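4.2 Grasp Selection on Crumpled Cloth

The flattening policy in Section 4.3 assumes that the gripper already holds the cloth. This section describes how the holding state is reached: how a grasp point is chosen from the top view, how the approach is planned, and how the system decides whether the close command caught any fabric. All trials start with one towel in an arbitrary crumpled state on the green tabletop. Typical arm and cloth configurations are given in Figure 5. 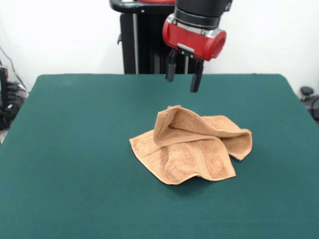
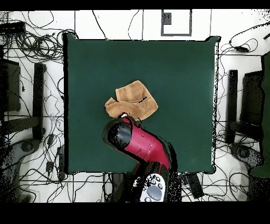
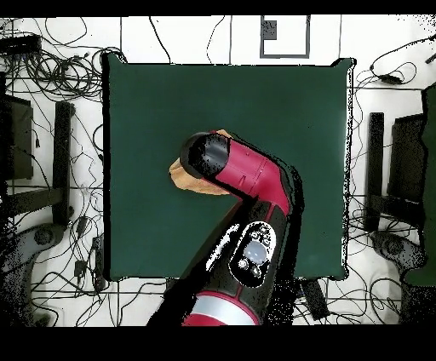
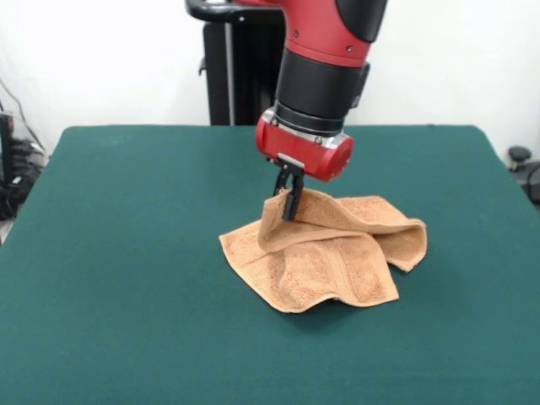 Figure 5. Single-arm grasping of a crumpled tan towel. First panel: side camera, fingers open above the towel. Second and third panels: top view, with the arm at the cloth. Fourth panel: side camera, fingers closed on a raised fold.

Candidate generation. The cloth mask is computed from color alone. We threshold in HSV space against a fixed tabletop color and keep the largest connected component that lies wholly inside the table polygon. Depth is not used at this stage. Early versions of the pipeline intersected the color mask with a height mask, and flat corners of the cloth were lost in the process, because terry fabric lying in a single layer is close to the noise floor of the sensor. Removing the height term fixed this at the cost of an occasional false region along the table rim, which the polygon test rejects.

Within the mask we compute a local height map and extract ridges with a Hessian filter at 2 scales. The fine scale responds to narrow creases, the coarse scale to broad folds that stand clear of the table. A ridge pixel becomes a candidate when the coarse response exceeds its threshold and the height drops on both sides along the minor axis. The second condition matters: a step edge, where one layer ends on top of another, gives a strong filter response but offers material on one side only, and parallel fingers tend to slide off it.

Pixels without a valid depth return are carried through as unknown and never filled in. We tried inpainting and dropped it. It produced smooth, plausible ridges across the arm's own depth shadow, and the planner then sent the gripper to them. A candidate is discarded if more than a fixed fraction of its support window is unknown.

Scoring. Each candidate is scored by a small convolutional network that takes a height patch rotated into the finger closing direction. The network was trained on 700 labeled patches from the Dendwood set, with random flips and height scaling. Labels were assigned by Brijesh Shukla and Devendra Gautam independently, and patches on which they disagreed were left out. We also trained a variant with color as a fourth input. It performed better on the validation split and worse on the arm. The likely cause is the woven border stripe, which lies at the towel's edge and so is correlated with easy grasps in the training patches, while on the arm it is often found in the middle of a pile.

Approach planning. The selected candidate is passed to Trandeo, our motion layer, as a five-element goal: position in the table frame, closing angle, and insertion depth. The wrist is tilted toward the base wherever the straight-down pose would bring the forearm near a joint limit. Tilt is chosen from a short discrete list and the first feasible entry is used. A continuous search over tilt gave slightly shorter paths, but small changes in the candidate then produced large changes in elbow posture, and repeated runs were hard to compare.

The path has a pre-grasp pose above the cloth, a straight descent in Cartesian space, and a close command. Joint-space interpolation is used only up to the pre-grasp pose. During the descent the top view is ignored entirely. The wrist and forearm hide the grasp point from the moment the arm is over the table, and a closed visual loop in this phase chases whatever part of the cloth is still exposed. The mask and height map used for planning are therefore those captured with the arm parked, and they are invalidated as soon as the gripper opens again.

Insertion depth is set from the ridge height minus a constant, clamped so that the fingertips stop short of the table. The clamp is enforced twice, in the planner and again in the controller – a calibration shift between the camera and arm frames is not visible to the planner, and the felt-like surface marks easily.

Grasp verification. After closing, we read the finger gap and motor current over a short window. Neither signal is reliable alone. A single thin layer gives almost the same gap as an empty close, and current depends on how far the fabric compresses. The Lunemport logger records both at the control rate, and a logistic model on their joint history returns held or empty. If the result is empty, the arm retreats, parks, and the cycle restarts with a new capture. The failed candidate is suppressed for one cycle within a small radius.

Results. We ran 2000 autonomous attempts, resetting the cloth by a drop from a random pose between attempts. The first attempt ended in a held state 1271 times, as judged from the side camera recording by a reviewer without access to the verifier output. The main failure was insertion beside the fold instead of across it, usually on low ridges whose axis was estimated poorly. The next was slip during lift, in which the fingers closed on loops of the pile and not on a full layer. The Chaturvedi heuristic, which grasps the highest point of the mask with the closing direction set by the local gradient, fails more often in the first way, as expected from its use of a single pixel. It is nonetheless competitive on tall piles, and we keep it as the fallback when the candidate list is empty.

Verifier errors were mostly false empties on single-layer corner grasps. These cost one extra cycle each and leave the cloth in much the same state. False holds are more expensive, as the flattening policy then executes a full drag with nothing between the fingers, and we set the decision threshold to favor the former. The same threshold is used without change in Section 4.3.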